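Teaching an Arm to Tidy a Table

In the Flistham workshop the day starts with bowls. One operator puts them on the green cloth, another one takes the controls, and the arm begins to move. Each try is recorded from start to end and saved as one example. The learning system will later study all of them together.

The project has the name Jura. Its goal sounds small: the arm should put tableware in order on any table, also when the pieces stand in places it has never met before. For this the team wants 807 good examples before December. When I visited, they had 145.

I had expected the work to be faster. Between two examples the operators must change the table by hand, and they try not to repeat themselves. People have habits, they told me, and without noticing they put the same color in the same corner. So now a printed list says where every piece must go. 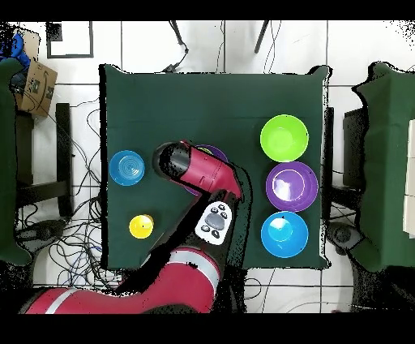 What counts as a good example

A try with a mistake is not always thrown away. If the gripper misses a rim and the operator corrects it calmly, the team keeps the recording, so that the system can also learn how to recover. If the operator hesitates for a long time, it goes out. On the morning of my visit they kept 62 tries.

Small cups give more trouble than bowls, the operators say, and a bowl standing close to its neighbor needs a slow hand. After an hour they change places, as tired people make tired examples.

A second series, called Wallis, will use plates and spoons. The cloth will stay the same at first.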